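Birkett folding work table review: six months in a small spare room

By Vilja Kallio
August 20, 2026
7 min read

I bought the Birkett folding work table in February to replace a desk that was too deep for the room. I sew a bit, wrap parcels, and do the household paperwork, and I wanted one surface for all of it that could be put away when my sister comes to stay. It cost £183 with delivery. I paid for it myself.

The table arrives in a single flat box. It is heavy enough that I slid it up the stairs one step at a time. Inside are the top, which is in two halves already hinged together, two leg frames, a cross rail and a bag of bolts. The instructions are drawings only. They are clear apart from the page for the cross rail, where the left and right ends look the same and are not. I fitted mine the wrong way round, found the holes did not line up, and started that step again. The whole job took an evening, including the time I spent looking for a better spanner than the one in the bag.

Open, the table is 17 cm longer than my old desk and a good deal shallower. The height suits me for standing jobs such as cutting out and is slightly too high for typing. I use a cushion on the chair if I am going to be at the laptop for more than an hour. There is a version with adjustable legs, which costs more, and if you mainly want a desk I would look at that one first.

The top is a plain pale laminate with a thin edging strip. It has held up well. Tea wipes off, and so does tailor's chalk. Ballpoint does not come off completely, and there is a blue line near the back that I have stopped trying to remove. I put a cutting mat down for anything with a blade.

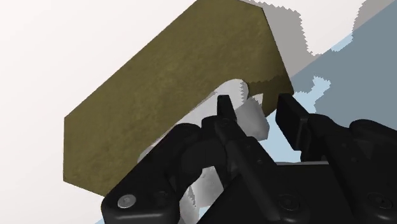
Stability was my main worry, as the last folding table I owned shook whenever the sewing machine ran. The Birkett is better. At low speed there is no movement at all. At full speed there is a slight wobble along the length, which I reduced by tightening the four bolts at the tops of the legs after the first few weeks. I have had to do that once more since. The feet have screw levellers, and you will want them if your floor is as uneven as mine, but they work loose when the table is dragged, so lift it.

Folding takes a minute or so once you have the knack. You release a catch on each side, lower the top, and the legs swing in underneath. The catches were stiff to begin with and I pinched a finger more than once. They have eased. When folded it stands upright by itself and takes up little more floor than an ironing board, although it will not go behind a door unless you have a deep gap there. Mine lives at the end of the wardrobe.

I looked at two others before choosing. The Prolwood is the obvious rival. It has a solid wood top, it looks much nicer, and it is too heavy for me to move alone. The Turnamel is cheaper and lighter, and a neighbour let me try hers. It is fine for paperwork, but it flexes in the middle when you lean on it, and I lean on tables. If yours will only ever hold a laptop and a lamp, the Turnamel would save you a fair bit.

Some smaller points. The cross rail is exactly where I want to put my feet, and the paint has already worn off it in one place. There is no drawer or shelf, and the clip-on tray sold as an extra holds very little. The hinge line down the middle of the top is nearly flush, though you can feel it under thin fabric, and I have learned to keep tracing paper to one side of it. Lastly, the edging strip came away at one corner in the third month. I emailed Birkett, they posted a new length with glue within the week, and it has stayed put.

The guarantee is for 3 years and covers the hinges and catches but not the surface. You have to register it on their site, and the form wants the number printed on the underside of the top, so write it down before you put the table together. I had to lie on the floor with a torch.

I would buy it again at the same price. I would not pay much more for it, and I would skip the tray.

Related reviews
Prolwood bench stool: comfortable, but check the height
Custell clamp lamp after a winter of use
Turnamel stacking boxes, large and small
Three cutting mats compared
Which ironing boards fold flat enough for a cupboard?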